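Toy Sorters and Box Packers Wanted – Bundel Toy Library

Print this page | E-mail this to a friend

Posted August 2019

Hi there! I run Bundel, a little toy library that sends out boxes of secondhand toys to families, waiting rooms and daycare centers, and I'm looking for two part-time people to help me sort and pack. If you've ever spent a whole evening rearranging a kitchen drawer and then called somebody over to look at it, please keep reading.

We're upstairs in the old Oddsson building, behind the carpet store. You come in through the side door, up one flight of stairs, and we're the first room on the left. Right now we have almost 2000 toys on the shelves and 233 families on the list, and July was so busy that I was packing boxes at my own dining table at night (my family would like the table back).

So what would you be doing? Mostly you'd stand at a table with a pile of toys and an empty box. Toys come back to us all mixed up, and they come in from donors in grocery bags, so there's never one kind of thing in front of you. You look each one over, clean it if it needs cleaning, set aside anything cracked or missing a part, and then decide what goes together. I like every box to have something soft, something that makes a noise, and a couple of odd little things a kid can turn over and wonder about.

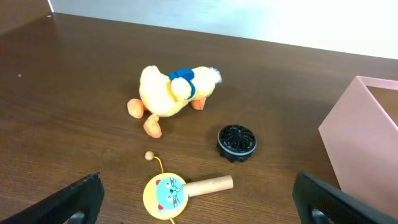

On the sorting table: a plush duck in a blue scarf, and a cat-faced pellet drum.

I have a real weakness for those pellet drums. You twirl the handle and the beads swing around and hit the drum, and any kid who gets one will do it for an hour straight. They're also a pain to pack! The handle sticks out whichever way you turn it, so you have to think about it early or you end up taking everything out and starting again. That's the kind of puzzle you'd be doing all day, and I happen to think it's a pretty great way to spend an afternoon.

The packing itself goes like this. Our boxes are shallow and they have to go out closed, so no building towers. Hard and heavy things go in first, up against the sides. Long things go in on a slant if they won't lie flat. Soft toys are your best friend, because they squash a bit and keep the rest from rattling around. Then you write up the card, put in the date it's due back, and on to the next one. I'll show you all of it, and I don't expect anybody to be quick in the first few weeks. I'd much rather have a slow box that a kid is happy to open than a fast one with a squeaker crushed at the bottom.

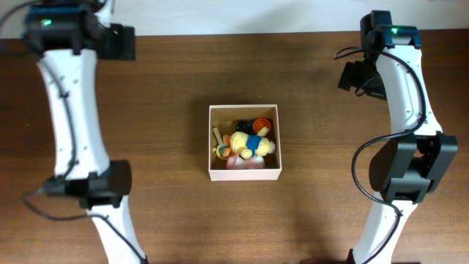 A box on the table, with the yellow plush tucked in across the middle.

We keep track of every toy in a program called Isitz. It's old and kind of ugly but it works, and if you can type and use a mouse you can learn it in a morning. Each toy gets a number and a few words about it, and you'll find out fast that "small round thing" is not a helpful thing to type. (I have done it. Many times.)

You'd be a good fit if you:

- like handling and looking at small things, and notice when a piece is missing
- can be on your feet for a few hours – there are stools, but most of us end up standing
- can lift a full crate up one flight of stairs
- write clearly enough that a tired parent can read the card
- don't mind the radio

You don't need any experience with kids or with toys. One of our best packers came from a hardware store and another used to do flower arranging. Teenagers are welcome to apply if they're 16 or older. If you have a bad back or something else I should know about, tell me and we'll see what we can do about the crates.

Hours and pay: each job is 8 hours a week, split over two afternoons, and we can talk about which ones. Pay is hourly, above the state minimum, and you get paid for the training too. There's free parking behind the Zallurix sign shop next door (please not in front of their loading door, they've been very patient with us). You also get to borrow a box a month for any kids in your life, or for yourself, I won't ask.

To apply, send me a short note. I don't need a fancy resume. Tell me which afternoons you could work, when you could start, and what your favorite toy was when you were little and what happened to it. Drop it in the mail slot by the side door or mail it to Bundel, P.O. Box 2861, and put "Packing" on the envelope. You can also just come upstairs while we're open and ask for a look around. I'm usually the one at the table.

Print this page | E-mail this to a friend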